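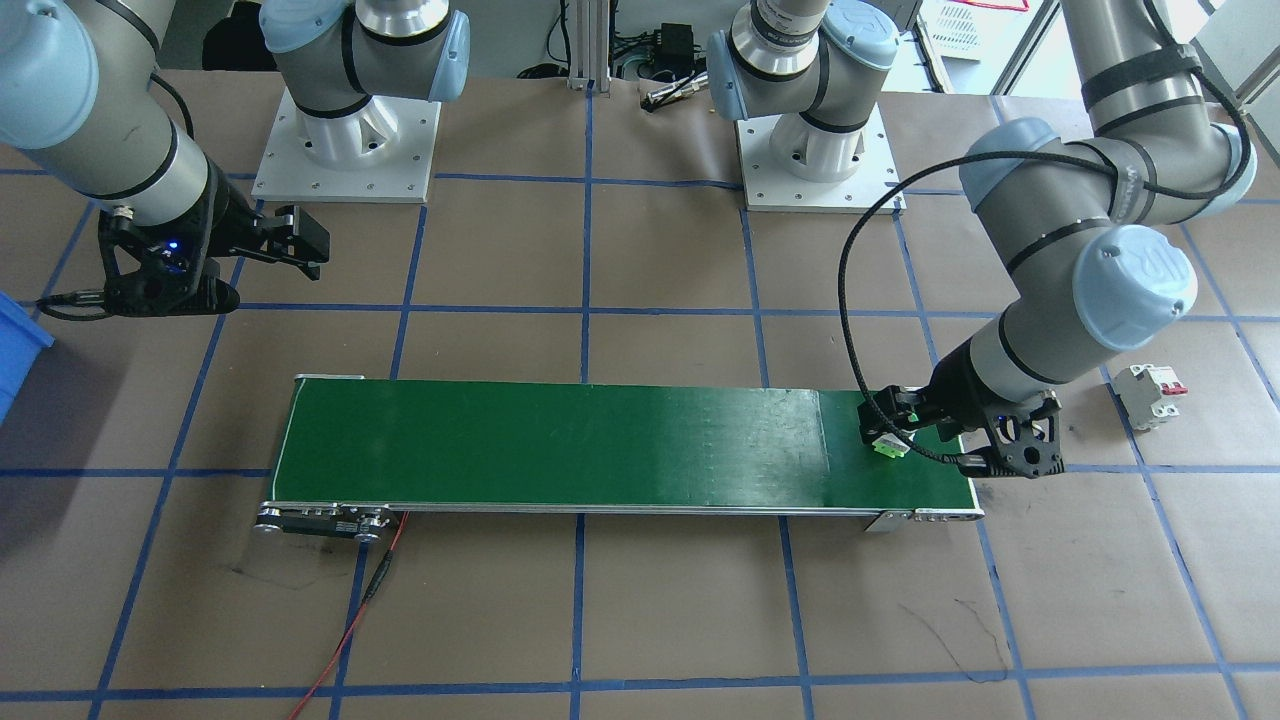 Progress report to Charmaine Khumalo, equipment fund
Hidmont workshop, April

Both arms are up on their pedestals and we are very pleased with them! Costel Radonjić has the right-hand one handling small parts at the belt, and the left-hand one shares the same table, so one conveyor serves the pair. We had budgeted for two belts. Dropping the second saved £949, and I'd like to put that towards grippers if you agree.

Spending since the last report:

Conveyor and drive module, from Lundex: £2,128
Mounting plates, bolts and cable: around £300
Kraft paper and blue tape: petty cash

The paper and tape have been a joy. Hajar El Ouafi can shift a square, try a layout and shift it back before lunch, and we won't order a permanent top until she is happy with the spacing.

Still to buy: a spare set of finger pads for each gripper, trays for the finished parts, and a guard for the front edge. Ellis have quoted for the guard but the lead time is long, so Souad Benjelloun is getting a second price from Turnus.

One request. The service plan for the arms is cheaper if we take it for 3 years, and the offer closes before your next meeting. Could you let me know by email whether we may commit? I would go for it.

Bouchra Lahlou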